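Möbelknopf Aasen, rund, Zinkdruckguss
Artikelnummer 1810
Startseite / Beschläge / Knöpfe und Griffe / Serie Cotano

Preis pro Stück inkl. MwSt., zzgl. Versand
Ab 20 Stück Staffelpreis, wird im Warenkorb berechnet
Lieferbar, Versand in 2 Werktagen

Der Aasen ist ein Schrankknopf für Küchenfronten, Kommoden und Einbauschränke. Er gehört zur Serie Cotano, in der es dazu passende Bügelgriffe und Muschelgriffe gibt. Die Oberfläche ist bei allen Teilen der Serie gleich und kann gemischt werden, etwa Knöpfe an den Türen und Bügel an den Auszügen.

Lieferumfang: Knopf, Gewindeschraube M4 x 25 mm. Für Fronten über 22 mm Stärke bitte die längere Schraube mitbestellen (Zubehör, unten auf der Seite). Schrauben mit Sollbruchstellen führen wir nicht mehr.

Technische Daten
Material: Zinkdruckguss
Durchmesser: 32 mm
Höhe ab Front: 27 mm
Sockel: 18 mm
Gewinde: M4
Gewicht: 69 g
Oberflächen: Nickel matt, Schwarz matt, Altmessing

Montage
Bohrung 4,5 mm, von der Sichtseite her bohren und auf der Rückseite ein Restholz gegenhalten. Bei Rahmentüren gehört der Knopf auf den Rahmen und nicht in die Füllung, die meist zu dünn ist. Üblich ist die Mitte der Rahmenbreite, bei Oberschränken unten, bei Unterschränken oben. Die Schraube von Hand anziehen. Wer mit dem Akkuschrauber arbeitet, stellt das Drehmoment auf die niedrigste Stufe — das Gewinde im Zinkguss verzeiht wenig.

Bei alten Bohrungen von Bügelgriffen bleibt ein Loch übrig. Dafür gibt es die Abdeckrosetten Jomari in 38 mm, oder man spachtelt mit Hartwachs im Farbton der Front.
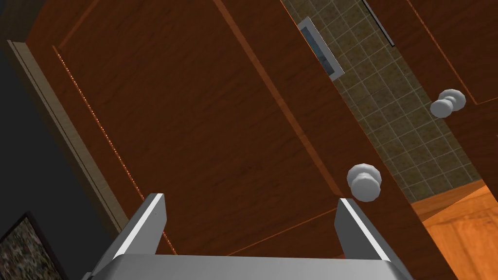

Si-woo Maeng schreibt, die Knöpfe säßen nach fast einem Jahr noch fest, nur an der Tür unter der Spüle habe einer nachgezogen werden müssen. Die mitgelieferte Schraube sei für die Massivholzfronten zu kurz gewesen, der Hinweis auf die längere stehe zu weit unten auf der Seite. Bewertung vom 14. September 2018, vier von fünf Sternen.

Den Hinweis zur Frontstärke haben wir daraufhin nach oben gesetzt. Knöpfe, die sich lockern, bekommen einen Tropfen mittelfeste Schraubensicherung auf das Gewinde. Eine Federscheibe geht auch, sie drückt sich aber in weiches Holz ein.

Pflege
Mit einem feuchten Tuch und etwas Spülmittel abwischen und trocken reiben. Keine Scheuermilch, keine Essigreiniger, keine Metallpolitur. Altmessing ist nicht lackiert und dunkelt an den Griffstellen nach.

Zubehör
Gewindeschraube M4 x 40 mm, kürzbar, Beutel mit 20 Stück
Abdeckrosette Jomari, 38 mm
Bohrschablone Stonex für Knöpfe und Griffe, Kunststoff, mit Anschlag
Hartwachs-Set, sechs Holztöne

Hinweis zur Lieferung
Die Ausführung Altmessing kommt aus einer anderen Fertigung und ist erst im November wieder in größerer Menge da. Einzelstücke auf Anfrage. Zwischen zwei Chargen kann der Farbton leicht abweichen, deshalb bitte den Bedarf für eine Küche in einer Bestellung zusammenfassen.

Rückgabe
Unbenutzte Knöpfe nehmen wir innerhalb von 30 Tagen zurück, auch aus geöffneten Beuteln. Gekürzte Schrauben sind ausgenommen.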